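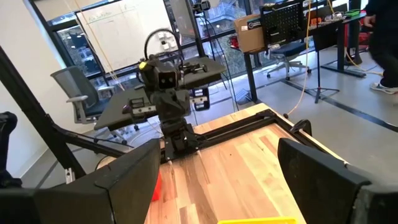

The wrist view at the two-arm table, with the second arm across from us and a bit of yellow just coming into view between the fingers.

Two arms, one table, a lot of examples

We passed 2445 recorded examples on the Prambridge table last week, and we are so pleased with how they look! For anyone new to the newsletter, Prambridge is our two-arm project. A person guides the arms through a small job, we save everything the cameras and joints report, and later the learning system studies the whole pile and tries to work out how to do the job without a person guiding it.

The jobs are simple ones. Pick up a small object, put it down in a new spot, slide it across, pass it from one arm to the other. A child would be bored in a minute, but there is so much going on in a handover (who lets go first? how hard do you hold on while the other side is still closing?) and you only see it when you play the recordings back slowly.

The wrist cameras are the part we're most excited about. In our first round we leaned on the fixed views, and the learned version was good at getting close to things and pretty bad at the last inch. Seen from the wrist, the fingers are always in the same place in the picture and the object moves toward them, and that seems to be a much easier thing to learn from. It also means each arm sees the other one at work. We're keeping that in, along with the whiteboard, the windows, the chairs and people going by. We want a system that copes with a normal room on a normal day.

Of the full set, 1632 examples have been checked and labeled so far. Checking means watching the clip from start to finish, marking the moment of the grasp and the moment of release, and noting anything odd. Failed tries stay in, with their own label. A dropped object followed by a calm second try is worth a lot to us, so if you're guiding the arms and you fumble one, please keep going and finish the job!

The Dirkau team has been using an early cut of the labeled part for their sorting work, and they sent back a very useful list of clips where the timing between the two arms drifts. We've fixed the clock problem behind most of them. The rest will be recorded again.

Next up is variety. We have 12 new objects picked out, a few of them soft, and we'd like to cover morning light and late afternoon light for each one. New people at the controls would help too, as everyone has their own way of reaching for things and right now the set leans heavily on a few pairs of hands. Sessions run through August, and the sign-up sheet is on the Givano page under Table Time. No experience needed, and the practice run at the start doesn't get saved.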